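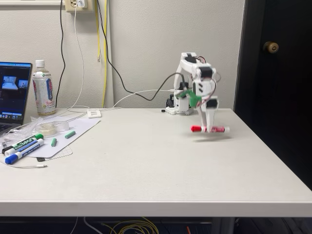
Galleries > Buildings > Galari House > Work Rooms

28 December 2021
By Chak-lun Yuen

Galari House: The Work Rooms After Redecoration

The work rooms on the upper floor of Galari House returned to use in September, following the redecoration of the east corridor and the replacement of most of the tables. This gallery records the rooms and the shared spaces next to them as they stood at the end of the year. It is intended for members of the Pakcombe Institute who have not yet visited the floor, and for groups considering a booking in the spring.

The rooms were painted and furnished to a single standard. Walls are off-white, tabletops are white, and the original doors have been kept wherever they could be rehung. Members who knew the floor before the work will find the layout unchanged, apart from the removal of the partition between the reading room and the former map store. Room numbers also remain as they were.

The Hsueh Room

The smallest of the work rooms, with one large white table set against the wall. The outlet is mounted on the wall behind the table, and cords run down from it to the table's back edge. A red marker, with a cap of the same color and a white barrel, is among the things in use here.

The Hsueh Room: door and wall

The dark door stands just beyond the right-hand end of the table and has a brass doorknob. The pale wall and white frame beside it make the door look darker than it is, particularly in the shade. The knob belongs to the older set of fittings, which were cleaned and put back after the painting was finished.

The Hsueh Room: cables

Black, white and yellow cables hang against the wall behind the table, and a white one runs along the back of the tabletop. A fixed channel for these was considered during the refurbishment and left out of the final plan. The question will be looked at again when the spring bookings are known. In the meantime, members are asked to leave the cables at the back of the table and not to move plugs belonging to another group.

Room 5

Room 5 is arranged for meetings of small groups. The round table from the old library office has been sanded and refinished, and the chairs were brought up from the ground floor. Two of the chairs have been reupholstered in dark green cloth – the remaining seats will follow when the same cloth is available again.

Room 5: the window seat

The window seat was added in the 1950s and had been boxed in for storage. It has been opened and given a plain cushion. The lid below the cushion still lifts, and blankets are kept inside for use in the colder months.

Room 11

Room 11 is the largest of the work rooms and the only one that can be divided. The folding screen is stored against the north wall and may be set up by any group that has booked the room for a full day. Both halves have a door to the corridor.

Room 11: long tables

The long tables were supplied by Tretard and replace a mixed collection of desks, several of which had been in the building since it opened. Each table seats five along one side without crowding. They are heavy, and groups wishing to change the arrangement should give notice at the front desk so that help can be provided.

Room 11: pinboards

Cork pinboards have been fitted along the inner wall, from the height of the tabletop to just below the picture rail. Notices left on the boards are taken down at the end of each week and held at the front desk for collection. Tape should not be used on the painted walls in this room or any other.

The Reading Room

With the partition gone, the reading room now runs the full depth of the building. Daylight reaches the inner shelves for the first time in many years. The oak floor was repaired where the partition had stood, and the newer boards remain slightly lighter in tone than the rest. No attempt was made to stain them to match.

The Reading Room: shelving

A total of 713 volumes were moved out before the work began and have been returned in their former order. Atlases and other large items from the map store occupy the deep lower shelves beside the entrance. The card index has been placed opposite, within reach of the reading tables, and is still being checked against the shelves.

The Reading Room: lamps

The brass table lamps have been rewired and fitted with new switches. Their shades were beyond repair and have been replaced in cream linen. One original shade has been kept for reference in the display case on the landing.

The East Corridor

The corridor was the last part of the floor to be completed. Coat hooks now line the wall opposite the work rooms, with a shelf above them for hats and bags. The former notice case has been moved nearer to the stairs, and the current week's bookings are posted in it each morning.

The East Corridor: doors

The doors along the corridor are painted in the same dark color on both faces. The choice followed a scrape taken from the Hsueh Room door, which showed an early coat close to black beneath later layers of brown and cream. Door frames are white throughout. Several of the older doors had dropped on their hinges and have been rehung, and members may notice that they close more firmly than before.

The Supply Closet

Markers, paper, erasers, rulers and spare pads are kept in the supply closet at the end of the corridor. Items may be taken freely during opening hours and should be returned to the correct shelf with their caps on. Red and black markers are stocked at all times. Other colors are ordered on request and may take several weeks to arrive.

The Kitchenette

The kitchenette has a new counter and a deeper sink, although the cabinets are those installed in the previous refurbishment. Cups and plates are for use in the kitchenette and Room 5 only. Water in a closed bottle may be taken into any work room. Food may not be taken into the reading room.

The Landing

The display case on the landing holds objects found during the work, among them a box of pen nibs, a folded plan of the upper floor, and a door key for which no lock has been identified. The plan shows the Hsueh Room as a linen store, with a shelf where the table now stands. Anyone able to supply further information about the key is invited to write to the buildings office.

The Landing: the bench

The bench was made for the entrance hall and stood there until the hall was rearranged. Its seat has been waxed and the loose back rail secured. The small scratches along the front edge have been left as they were found.

Booking and Access

The work rooms may be booked by members and by groups sponsored by a member. The Hsueh Room and Room 5 are available by the half day, and Room 11 by the half day or full day. Requests should state the number of people attending and whether the room's furniture will need to be moved. Tables are to be wiped down at the end of a booking, and personal belongings may be left overnight only by agreement with the buildings office.

The upper floor is reached by the main stairs or by the elevator at the rear of the ground floor. The elevator opens beside the reading room. Visitors using it should turn left for the work rooms and right for the landing.

The redecoration was carried out over 29 weeks. Painting of the back stairs remains to be done and will require the stairs to be closed for short periods in the new year. Dates will be posted in the notice case in the east corridor once they have been confirmed, and members with bookings on those dates will be contacted by the buildings office.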